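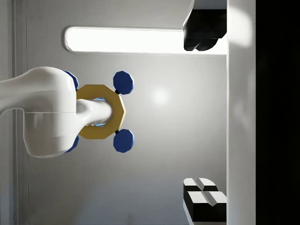
By Hòa Mạch, Line Setup, Sostthorpe
Updated June

Section 4. Setting up the Talpur cell for ring work

Read section 3 first if you haven't. Arm has to be homed and the guards have to be shut, otherwise none of what follows makes sense.

Section is for whoever opens the cell on any shift. Used to be a bench job, ring in one hand, driver in the other. Now the arm holds the ring on the shaft and your part is loading, checking and signing. Different work. Takes a few shifts to feel normal.

What we call things

Ring = the yellow eight-sided part. Disk = the blue plates, four to a ring. Link = the small black piece between disk and ring. Shaft = the white stub on the arm that goes through the ring. A ring with all four disks on it is a Flustia, same as on the old job cards. Please use these names in the log. We had "wheel," "flower," "spinner" and "the blue thing" all in one week and the day lead couldn't tell what had been scrapped.

4.1 Before you load

1. Look at the handover sheet. If the last shift left a hold on the cell, stop. Find out who placed it. Don't clear someone else's hold.

2. Log in at the panel with your own card. Not the shared one. Shared card is going away anyway.

3. Pick RING from the job list. Older jobs are still there under ILLHOLM, leave those alone, they're for the other site and the reach is different.

4. Run the program in the sim window first. Takes under a minute. You want to see the ring sitting on the shaft with space around it and all four disks moving with it. If the sim shows the ring touching the arm, wrong job or wrong ring size.

5. Check the count on the panel against the count on the sheet. A full run is 400. If the panel shows 1,521, that's the lifetime total from the training cell and somebody loaded the wrong counter file. Reload, don't just zero it.

Note: the sim doesn't know what you put in the tray. It only knows what the job says you put in the tray. A clean sim run isn't a parts check.

4.2 Loading rings

1. Guard open, amber lamp on. Wait for amber. If you open early the arm stops hard and you get to home it again.

2. Rings go in the left tray, flat, one deep. No stacking. The arm picks at one height and will push down on a stack.

3. Wipe the opening of each ring with a dry cloth. Grit in there is most of our rejects.

4. Links already on the rings? Good, should be two up and two down. Missing one, put the ring in the red bin. Don't fit a link by hand in the cell. Take it back to the bench.

5. Disks go in the right tray, on edge in the slots.

6. Close the guard. Push till it clicks.

CAUTION: Long sleeves, lanyards, rings on your fingers, all off or tucked before you reach in. Same rule as the bench but it matters more now. On the bench you felt it snag and you stopped. The arm won't feel it.

4.3 First piece

Always run one piece slow before the full run. Even if the last shift ran fine. Even if you're behind.

1. Set speed to 10 percent. Press and hold RUN. Let go and it stops.

2. Watch the ring go onto the shaft. There is meant to be play. New people see the gap and think the ring is too big. It isn't, the gap is by design and the hold comes later in the cycle.

3. Watch each disk go on. Listen for the click from each link. Four clicks. If you only hear three, stop and look before you let it carry on.

4. When the arm parks, leave the guard shut and turn the piece with the JOG keys. All four disks should sit evenly. One that leans means a link isn't home.

5. Take the piece out, carry it to the gauge, gauge it. Write it up. First piece gets your initials, not the cell's number.

6. Good piece, speed up to normal and release. Bad piece, see 4.5.

Note: two people is better for the first piece. One on RUN, one looking. Nights have only one person on the cell, so nights go slower. This was agreed with the leads and nobody should be chasing nights on first piece time.

4.4 During the run

Old way you made every piece and knew every piece. Now you see maybe one in 20 up close. That's the biggest change and the one people complained about most in the trial, me included. You feel like you're just standing there. You're not, but it's easy to drift.

So:

- Pull a piece whenever the panel asks. Gauge it properly.
- Pull one when the panel doesn't ask, too, if something sounds off. You're allowed. The run pauses, no penalty, doesn't go on your numbers.
- Top up trays at the amber lamp only.
- Swap out at the break. No one watches the cell for a whole shift. Swap is with bench 2, where the hand fitting still goes on (odd sizes, repairs, anything the arm can't reach). Everyone trained on the cell keeps their bench time. If your rota shows cell only, tell your lead, it's a mistake in the rota.

CAUTION: Do not lean on the guard to watch. The switch is touchy and a lean will trip it. Seperate note has gone to maintenance.

4.5 When it stops

Panel says NO RING
Tray empty or a ring is sitting crooked. Amber, open, straighten, close, RESUME. Same message three times in a row, call maintenance.

Panel says SHAFT LOAD HIGH
Ring is dragging. Do not pull it off by hand with the arm powered. Press HOLD, then BACK OFF. The arm draws out slowly and leaves the ring in the catch tray. Red bin. Wipe the shaft before you go again.

Panel says DISK MISSING
Look at the piece before you believe it. Sometimes the disk is on and the sensor is dirty. Disk is on: clean sensor, RESUME. Disk is off: look on the cell floor for it. Count disks out same as you count them in. A loose one under the arm will find its way somewhere bad.

Panel says nothing but arm has stopped
Press HOLD anyway. Treat as live. Call maintenance and stay with the cell till they come. Don't put a sign on it and walk off.

Anything else, red button. Any person on the floor can press it, trained or not. You won't get asked to justify it. You'll get asked what you saw, which is for the log.

4.6 Changing over to small rings

1. Finish or park the current run. Don't change over with a piece on the shaft.

2. HOLD, key out, key in your pocket. Not in the panel.

3. Swap both tray inserts. Small-ring inserts have a notch in the front corner.

4. Key in, pick RING SMALL, sim again, first piece again. Yes all of it.

Note: the Illholm inserts fit our trays and they're wrong. The slots are a hair wider. If you find one here, send it back.

4.7 End of shift

1. Park the arm. PARK on the panel, wait for green.

2. Count what's left in both trays. Write it on the sheet. Pencil is fine.

3. Red bin to the bench, with a word on each piece about why. "Bad" is not a word that helps the bench. "Link loose, lower" helps.

4. Wipe down the shaft and the sensor.

5. Handover in person where you can. The panel keeps the numbers but it doesn't keep "been pulling a bit left since lunch." Say that out loud to the next person. Then write it down as well.

6. Log out. Card out.

Training: one shift watching, two shifts with a buddy, then a sign-off with your lead. Bench people with ring experience can skip the watching shift if they want. Most didn't want to. Sign-off sheet is at the back of the binder, and the pay step starts from the sign-off, not from when payroll gets around to it. If it's late, come see me.

Still to write: 4.8 power loss. For now, power loss = red button, clear the area, call maintenace.

Comments (5)

benchtwo_r
4.4 needs to say who covers bench 2 during the swap if bench 2 is also short. Happened twice already.

Hòa Mạch
Yes. Lead covers. Will add it.

nightsK
Thanks for putting the first piece thing in writing. Can it go on the panel too? The day planner doesn't read the binder.

old_fitter
Did rings by hand a long time and was dead against this. My wrists are better. I do miss knowing each one though. The pull-when-it-sounds-off rule is the part I'd fight to keep.

J. at Illholm
Those inserts are ours, we've been looking for them. Please send all of them, not only the one. Also our panel says RING LOAD HIGH instead of SHAFT LOAD HIGH, same steps?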